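Household Helpers, Tested: Should You Pay to Have Your Closet Automated?

Readers keep sending in the Skillier flyer, so I gave in. Skillier is a subscription from a Clernport outfit called Okoro. You work through your own chores with a pair of hand-held grippers, send in the recordings, and they promise a "home skill" that a robot arm can run later. The arm costs extra. The starter plan is 54 dollars a month with a minimum of seven months.

I tried the hanger lesson, which the booklet calls a beginner task. Tips for anyone already signed up:

Clear the table first. Stray socks end up in the recording and you'll have to do it over.

Lay the hanger flat with the hook pointing away from you. Grab it by the shoulder. The hook swings and the bottom bar likes to slide.

Move slower than feels natural, then slower again. Put the basket where you won't reach across yourself.

Keep the cable behind your hand. Mine caught on everything until I did.

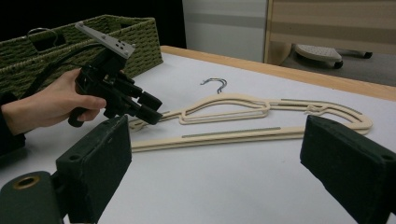 Can I use the hangers I already own?

Molded plastic ones with a thick shoulder are the easiest to grip, and thin wire ones are a headache. The booklet says any hanger will do – I'd stick to one type for a whole lesson.

My sister's neighbor, Ayodele Idahosa, did the same lesson over in Celtness and got through it in an evening. It took me two. She liked it more than I did, but she hasn't bought the arm either.

What bothers me is the math. By the end of the minimum term you've done a lot of careful hanger lifting for somebody else's software, and your shirts are still on the bed. The sales page brags about 2638 finished lessons and doesn't mention how many of them a robot ever ran in a customer's house. I wrote to ask in July. They sent me a coupon.

If you want tidy closets this month, fold a towel over the rod end so hangers don't bunch up, and toss the cracked ones.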